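About Us

Dromard started at a kitchen table in December, with a box of colored paper, a borrowed pair of scissors and a promise to a neighbor that we would have 30 paper stars ready in time for her street's holiday party. We did finish them (just barely!), and by the next winter people we had never met were asking if we could make some for them too.

These days we make decorations and hold classes for all kinds of festivals through the year - lantern nights, harvest suppers, spring parades, New Year parties and the midwinter fair at Joubert Hall, which is still the one we look forward to most. Last season we made a little over 1,000 pieces, and there is glitter in the carpet that will probably be there for good.

Our founder, Sizwe Van Wyk, grew up in a house where every holiday was a reason to cook too much and hang something bright in the window, and that feeling is what we try to bring to our work. We love hearing how your own family celebrates, so please tell us about the songs, the food and the colors that matter to you when you get in touch. It helps us a great deal, and we really do enjoy the stories.

Classes are open to grown-ups and to children who come with one. You will find us in Room 106 of the Trevex Building, up the stairs and to the left, and there is usually a pot of tea on. 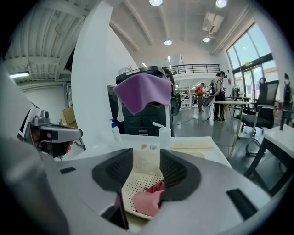 Pink cloth in a white tray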